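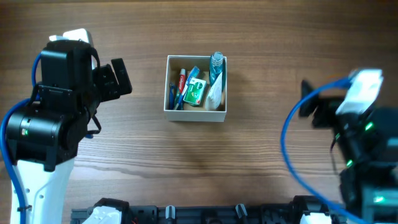
I'm trying to work out how ordinary people in Premby got drawn into the sugar boycott of the 1790s, the one against slave-grown sugar from the West Indies. My gran's family were grocers there and I've got hold of a chapel minute book which mentions a petition with 990 names on it, but it says next to nothing about who signed. Did women sign these things, or were they kept off? The book also has the chapel sending parcels to a family in Belport, and all I can picture is something like a little open white box of toiletries on a wooden table, which can't be right for the period! What would have gone in one? And where do I look next - is the petition itself likely to survive?

Posted by Premby Grocer's Girl in History > Local and Family > Abolition and Reform
September

Radu Roman
Lovely find! I spent a whole winter on the same sort of thing for Noonan, so a few thoughts. Women were mostly left off the big petitions in 1792, though they were very much part of the boycott (they did the buying, after all). By the 1830s it's a different story and you get women's petitions with huge lists - the one I worked on had 3,350 names. So check the date on yours carefully. As for the petition itself, don't get your hopes up. A great many of the ones sent to Parliament were lost in the fire of 1834. What you can do is look in the Commons Journals, where they were noted as they came in, and then try the local newspapers for that spring. Sometimes a draft or a copy stayed behind in the chapel papers too, so ask whoever holds the minute book if there are loose sheets with it. No idea on the parcels, sorry. I'd guess clothes or cloth, but it is a guess.

teapot101
Grocers are worth a look on their own. Some of them advertised East India sugar as the clean choice, so if your gran's lot had a shop there might be a notice or a trade card.

Gunamine
Try the county record office, mine answered in 3 weeks. They were all Quakers I think.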